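Pullia planning software: progress report to Plerstead, June
3 min read
Prepared by Defne Erdem
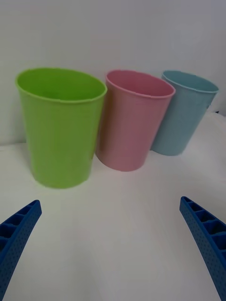

Work this period was on the grasp planner and the perception code that feeds it. The arm and its controller are unchanged from the last report.

Perception. The segmentation step now gives each cup its own mask when cups touch or overlap in the wrist view. The old version often merged neighbours into one object, and the planner then aimed at the join. We moved to a model that predicts the rim first and fits the body to it. Colour is no longer used to split objects, as the Vuvville site has sets in a single colour.

Planning. The planner picks the nearest cup with enough clearance for both fingers. If no cup has clearance, it asks for a small push and looks again. It gives up after 3 pushes and logs the reason. The push step was written by Rajput under the existing contract and merged in May.

Testing. We ran 200 trials on the bench with rows and small groups of cups. Of these, 20 ended without a grasp. In 5 of the 20 the planner timed out – a fault in the collision check, now fixed but not yet retested. The rest were depth errors at the rim, mostly on pale cups against the white table. We have no fix for these yet. Changing the table surface would hide the problem, so we have left it as it is.

Tooling. Every trial is now saved with its camera frames, masks and chosen plan, and can be replayed without the arm. Replay still drops the first second of some logs.

Budget. Spending is in line with the plan. The money set aside for a second camera has not been used, and we would like to carry it over.

Next period. Retest the collision check, work on rim depth, and send a first build to Vuvville. The Vuvville date depends on network access there, which we have asked for twice.

Contact: Defne Erdem, Pullia project office | © Pullia | Back to top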